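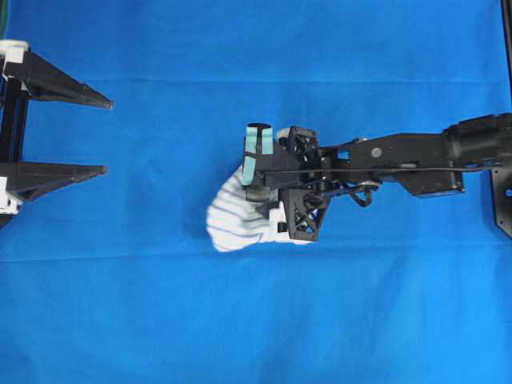

A robot hand holding a piece of white ribbed fabric over the blue work surface, with the black two-armed fixture at left.

Fusier completes first round of fabric handling recordings at Fotville

FOTVILLE, 16th July - Fusier has finished the first round of recordings for Rustasthorpe, its program to train a learning system in the handling of soft goods. The round produced 4000 recorded attempts, of which 2747 have been accepted into the training set.

Each attempt is driven by a human operator. Joint positions and camera images are logged together and stored as one file. Operators began work in May, after a trial period used to settle the camera position and the labelling rules.

Fabric is difficult for automated equipment because its shape changes with every grasp. The program therefore records many starting positions of the same item, including folded and bunched ones. Failed grasps are labelled and kept in a separate set, which will be used to test whether the system can recognise an error and try again.

"The usual reason for rejecting a file is a timing gap between the camera and the arm," said Lesia Fedoruk, who leads data collection at Fusier. "We check every file before it goes to training. An operator's slow attempt is still useful to us - a badly timed recording isn't."

Labelling was carried out with Zalewska, which also reviewed around 100 files independently.

A second round will cover heavier fabrics and a change of lighting. Enquiries about the program should be directed to the Fusier office in Fotville.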